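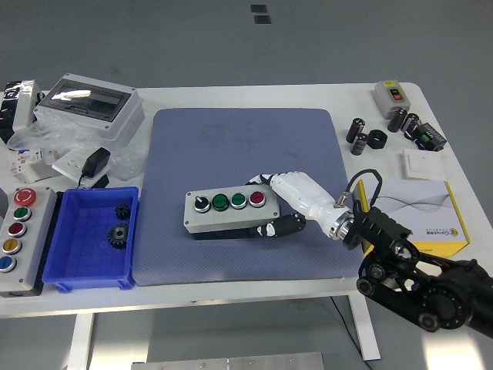 Feral hog trapping opens again on the Waldale tract

Apr 30, 2019

The Waldale tract reopens to hog trappers in July, after being closed since the spring floods washed out the lower road. Permits cover 600 acres on the east side of Birkia Creek. The west side stays closed until the bridge is rebuilt.

Trappers took 61 hogs off the property last season, most of them from the oak flats near the old Vasić farm. Landowners next door still report rooted-up hay fields and broken fence, so the season has been extended to 17 weeks.

A few rules have changed. Each permit holder may set up to three traps, and every trap must carry a tag with the permit number on it. Box and corral traps are both fine. Snares are not allowed anywhere on the tract – there are too many deer and loose dogs. Traps must be checked once a day, and live hogs may not be moved off the property.

Corn is the only bait allowed. Soured corn is okay, but keep it well away from the creek.

Permits are free and can be picked up at the Grurkar feed store during regular hours. Bring a current hunting license and the plate number of the truck you will be driving. Gate codes will be handed out with the permits and should not be shared.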